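How to Wash a White Fleece Jacket and Keep It Fluffy
By Elfriede Kleinschmidt
Posted 2/7/25 in Laundry and Mending

I have worn a white fleece zip-up from October until the tulips come up for more winters than I care to admit, and every year somebody at the Girgate market asks me how on earth I keep it white.

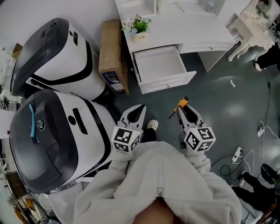 My first one went flat and a little gray after two seasons. I washed it the way I washed towels, poor thing, hot water and a big scoop of powder, and then I put it in the dryer on high and went off to have lunch. The fuzz melted together into little hard crumbs along the cuffs and never came back. So please learn from my lunch!

What you need
Liquid detergent, a mild one without softener in it
A soft brush (an old baby hairbrush is perfect)
A mesh bag big enough for the jacket to move around in
Two bath towels
A drying rack, or the back of a chair if that's what you have

Before you wash
Empty the pockets, if your jacket has any, and turn them out. I once washed a paper napkin with mine and was picking off the bits until Easter. Give the whole jacket a good shake outdoors, then brush it lightly in one direction, paying attention to the inside of the elbows where the fabric bunches up and holds on to crumbs and hair.

Now look at the cuffs, the collar and the strip on either side of the zipper. These get dirty long before the rest does. Put a drop of detergent on a damp fingertip and pat it into the spot. Pat, don't scrub. Scrubbing is what turns nice fluffy fleece into felt. Leave it for 3 minutes or so while you hunt for the mesh bag, which in my house is never where I left it.

Zip the jacket all the way up, turn it inside out and put it in the bag.

Washing
Wash it alone or with other white things that don't shed. No towels – they leave lint all over fleece, and you will be sorry. I use cool water and the gentle cycle. My old Kadlec has one called Delicates that runs 34 minutes, and that's plenty for a jacket that has been worn to the store and back. Check the label in yours first and go by that if it disagrees with me.

Use half the detergent you think you need. Too much soap stays down in the pile and makes it feel sticky, and then it picks up dirt twice as fast. Skip the fabric softener, and skip the chlorine bleach too, which can turn polyester yellow. If your spin speed can be set, 400 is the number I choose. The jacket comes out heavier and drips a bit, but it isn't creased to pieces.

If the water at your place is hard, run a second rinse. I do this about every other time, mostly when I remember.

Drying
Lay one towel flat, put the jacket on it right side out, lay the other towel over the top and press with your hands. Don't wring it. Then open the zipper and hang it over the rack with the sleeves pulled straight, well away from the stove or radiator. Mine usually needs overnight, and in damp weather the cuffs are still clammy at breakfast, so I turn them back and give them the morning.

When it's nearly dry, go over it once more with the soft brush, in short little strokes. This is my favorite part! You can watch the fuzz stand up again.

How often?
Less than you'd think. I wash mine every few weeks in the cold months and spot-clean the cuffs in between with a damp cloth. A coffee spill gets cold water right away, from the back of the fabric, and then the detergent trick from earlier.

For the summer, fold it loosely and keep it in a cotton pillowcase on a top shelf with nothing heavy on it. Make sure it's clean before it goes up there, as old stains get much harder to shift by fall.

Next week I'll get to stuck zippers, and what a plain pencil can do for them.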